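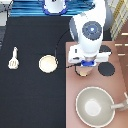
How to Score a Round on the 10-Point Must System

Scoring a professional boxing round follows a fixed procedure, and most disagreements between home scorers come from skipping a step of it. The method below is the one used in the scoring notes at Pretance, adapted for scoring from a broadcast. It assumes three-minute rounds.

What you need

A printed card with 12 rows, a pen, and a clock you can see without turning your head. Mute the commentary before the first bell. Commentators tend to follow one fighter, and the effect on your card is larger than most people expect.

Label the columns by corner colour and check them against the ring introductions. Swapped columns are the most common clerical error on amateur cards.

Step 1: Watch the whole round

Do not write during the round. Keep a mental note of who is ahead at the end of each minute, and give each minute equal weight. A flurry in the last 20 seconds counts for what it lands and no more.

Step 2: Apply the criteria

Clean, effective punching comes first. A punch counts if it lands with the knuckle part of the closed glove on the front or side of the head, or on the body above the belt. Shots on the arms, gloves and shoulders do not count, however loud they are.

Effective aggression is second. Walking forward into jabs is aggression but it is not effective.

Ring generalship is third: who is deciding the range and where the action takes place.

Defence is fourth. Slipping and blocking have value, mainly where they set up a return.

In practice the first criterion settles most rounds. Move down the list only when it is even.

Step 3: Assign the base score

The winner of the round receives 10. The loser receives 9 in an ordinary round. Score 10-8 without a knockdown only where one boxer was dominant throughout and the other was hurt or had almost no offence. Use 10-10 sparingly — if you have more than one on a card, go back over your method.

Step 4: Adjust for knockdowns

Take one point from the boxer for each knockdown suffered. A boxer who loses the round and goes down once is scored 8; twice, 7. If the boxer who went down otherwise clearly won the round, 10-9 to the opponent is the usual result. A slip ruled by the referee is not a knockdown, whatever the replay shows.

Step 5: Record fouls separately

Point deductions are made by the referee only. Score the round first, then subtract. A 10-9 round in which the winner loses a point for low blows becomes 9-9. Write the deduction in the margin with the round number so it can be checked later.

Step 6: Close the round

Write both numbers before the rest period ends and do not change them. Keep the running total covered. Knowing that a bout is close affects how you see the next round.

Checking your accuracy

One card proves very little. The Hokari practice set contains 337 rounds, most of them close, and working through it takes around a month at one session an evening. Log your scores in a spreadsheet and flag every round where you differ from the majority of the panel. Rewatch the flagged rounds at normal speed — slow motion makes light punches look heavier.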